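Stirklow draft seal kit, two windows in

2 min read

2021-03-07

Got the Stirklow brush-and-foam kit for the two sash windows at the back of the house. They rattle in any wind and the bedroom one had a gap you could feel on your neck. Quote to have both overhauled was way past what I wanted to spend on a rental, so, kit.

What you get: a roll of self-adhesive foam, a roll of brush pile in a plastic carrier, small pins, a plastic corner tool, one folded sheet of instructions. 32 feet of brush in total. Enough for two average sashes if you don't waste any. I wasted some.

Foam is fine. Same as any foam. Clean the frame properly first or it peels, I did one side in a rush and it was hanging off by morning. Wiped it down, let it dry, new strip, been solid since.

Brush is the good part. Goes down the sides where the sash slides and you can still open the window after, unlike the rubber stuff from Fodell I tried last July which basically glued the thing shut. Cuts with tin snips. Don't use scissors, they chew the carrier and then it wont sit flat. Pins are too short for old painted wood, I ended up using my own.

Corner tool -- useless. Threw it in the drawer.

Instructions assume your frame is square. Mine hasn't been square in a long time. Measure each side on its own, top and bottom, and cut to that.

Results: rattle gone on the bedroom window, nearly gone on the other. Draft way down. Traffic noise the same, maybe a touch less, but if noise is your problem you want secondary glazing and not this. Also it does nothing for a cracked pane or bad putty, so sort those first.

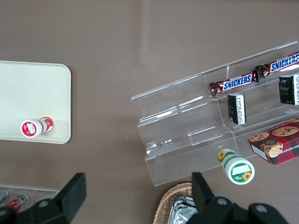 Windows & Doors

Compared to the Bucur kit: Bucur has better pins and a thicker foam but the brush sheds. Little black hairs on the sill for weeks. If you've got wide gaps the Bucur foam might still be teh better buy. For sliding sashes I'd take the Stirklow again.

Ordered from the Elletdale store, came in a long box, one end crushed but nothing bent inside. They sell refill brush on its own too -- get that if you have a third window, the full kit is a waste at that point.

Four out of five. Would be higher with decent pins.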